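We use cookies to measure site traffic. By continuing to browse you accept our cookie policy. Accept | Manage settings

Branik repair shop sets new rules for hand tool storage

Sun 9 June

The Trimwood repair workshop in Branik has changed the way it stores and issues small hand tools, moving tweezers and fine-tipped tools out of shared drawers and into fabric rolls. The change applies to all bench work on small electronics and took effect this week.

Orest Savchuk, who manages the benches, said the drawers had been a problem for a long time. A stock check in February listed 376 hand tools, of which 76 had bent or blunted tips. Most of the damaged pieces were tweezers that had been stored flat with heavier tools on top of them.

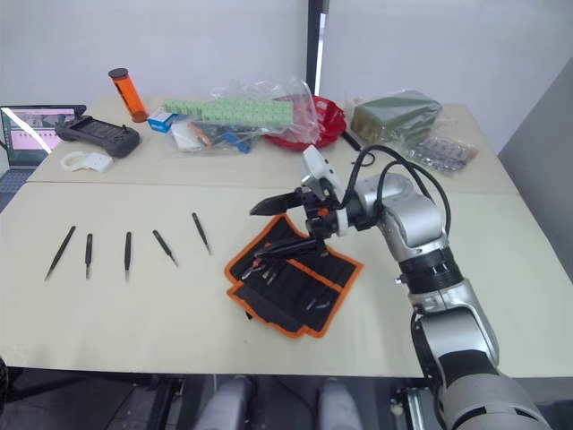
Under the new procedure, tweezers are laid out singly on a clear table before packing, with space between them, and each tip is checked for alignment. A pair that does not close evenly goes to a repair tray. Pairs that pass go into the roll one to a pocket, tip direction as marked on the bench card. Other fine-tipped tools may share a pocket if the handles are of the same length.

The rolls are black fabric with orange edging. The workshop looked at a rigid case from Pravlow and decided against it on grounds of drawer height. Savchuk said the edging was a factor in the choice, as a black roll without it is easy to miss on a dark shelf.

Each roll is signed out at the start of a shift and returned before closing. The pockets are checked at both points. A roll with an empty pocket may be signed out if the missing tool is written on the card.

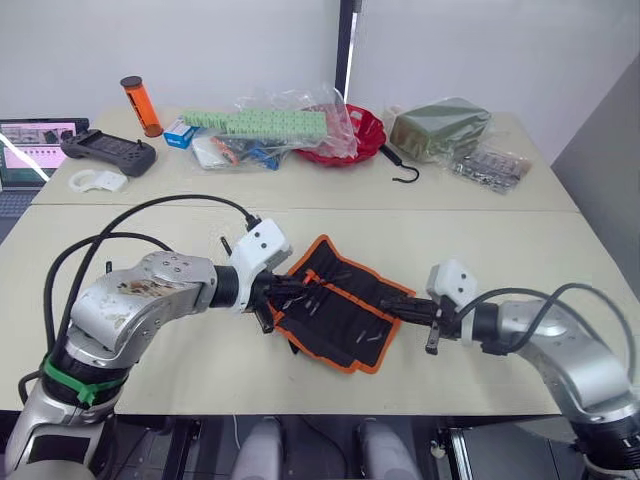
Closing a roll takes a set order of steps. The fabric is first opened flat and any twist taken out, then the corners are squared. The ends are held level so that tools do not slide toward one side. Rolling starts at the end with the shorter tools. Rolls are stored lying down, no more than two deep.

Tanko Tamuno, who wrote the bench card, said the most common error during the trial was rolling too tightly, which pushes tips through the stitching at the bottom of the pockets. The trial ran for 13 working days. The card was revised once in that time, to add the step for squaring the corners.

The workshop has budgeted $155 for replacement tweezers this quarter. The Jibrin site will keep its present drawers until its own stock check is complete. Bench cards are available from the front desk in Branik.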